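Herringbone floor, purifier on casters: where to put it
Forum: Flooring and Indoor Air

bernholm_dk
Posted August 9, 2018
Light wood herringbone throughout the office lounge. The purifier is the tall white type with perforated side panels, on small black casters. At present it stands by the pleated vertical blinds, with the cable running over the floor to a low wall outlet. Two concerns: caster dents, and intake clearance at the back. The paper cups on top will be moved, and so will the small bottle on the floor.

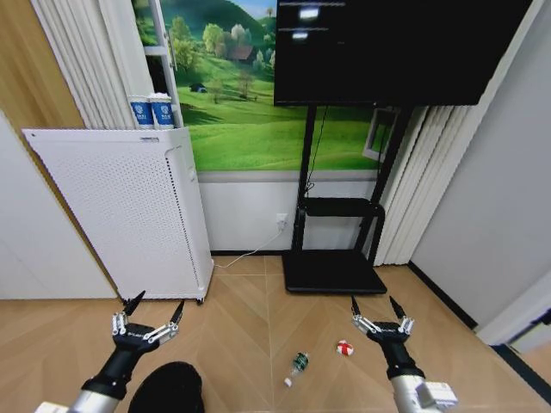
Ditte Lund
Dents depend on the finish and the caster material. Hard nylon on oil will mark within 2 years. Swap to soft tread or put a mat under it. Clearance matters less than people claim.

Zirnico
Disagree on clearance. With perforated sides the air has to come from somewhere, and blinds get pulled against the panels. I measured a drop in flow at 90 mm from a curtain. At 149 mm it was gone.

Ditte Lund
One unit, one curtain. What fan speed?

Zirnico
High. On low I could not measure a difference.

Ditte Lund
Then we agree for low speed.

bernholm_dk
It runs on low during the day, high after hours. I will pull it forward and keep the blinds tied back on that side.

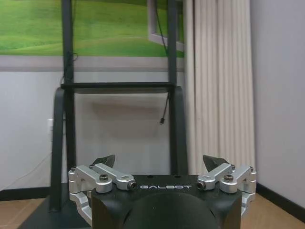 The cable is the remaining problem. A flat cover strip would cross the herringbone at an angle, and adhesive on an oiled floor worries me.

Sang Mạc
Skip the adhesive. Route it along the baseboard with clips. Filter life is around 1,000 hours on high, so leave room to open the panel.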